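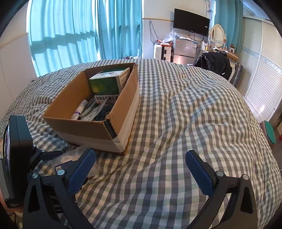 Steinar Overgaard reckons the move itself was the easy bit. It was the post that got him. Three months of letters going to the old flat in Vatik, he says, "and the redirect form just sat in a tray somewhere". He rang 1,493 times, or it felt like it. Paid 210 for the service too, never got it back.

We met Thursday, in his new kitchen. Kettle on, no chairs yet.

Would he do it again? "Not for a job, no." Pause. "For the garden, maybe."

His advice is short. Tell the bank first, then the docter. "Everyone else can wait."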